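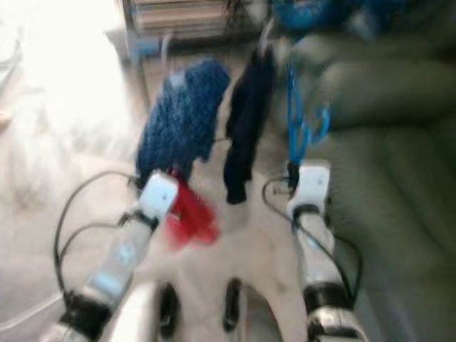 I'm going to say something unpopular in our shop: the cables are the machine. Everything else on a two-arm robot is pretty well behaved. Joints hold their zero for months, gripper fingers wear slowly and you can see them wearing. The cables just sit on the outside getting bent all day long, and then on a Thursday at five to four the left wrist drops off the bus and everybody starts blaming the software!

I look after the cloth-handling cell at Furnham, and I've had this argument with the Windness people more than once. Their setup guide gives cable dressing one paragraph. One! Gripper calibration gets a whole chapter (a good chapter, I'll admit, I've stolen bits of it). But cloth work is hard on wiring in a way that picking up boxes never was. The arms go high, they twist, they shake things out, and every one of those moves goes through the same few inches of cable behind the wrist.

So leave slack. Yes, big floppy loops are ugly, and yes, they'll snag on a sleeve now and then. I'd still take an ugly loop over a tidy one zip-tied tight to the forearm. When I took over, ours was strapped down beautifully, and I replaced the left lead twice before June. Now I tie it loosely below the elbow, let it swing at the wrist, and run both arms through their full reach by hand before I power anything up. The lead that's on there now has 1,852 hours on it.

The other thing I'd fight for is a spare lead in the drawer, already labeled, for each side. Pininent sells theirs in matched pairs and the connectors are keyed, so even half asleep you can't put one in backwards. Swapping one takes me five minutes. Waiting on a delivery took us most of a week, and I spent it folding towels.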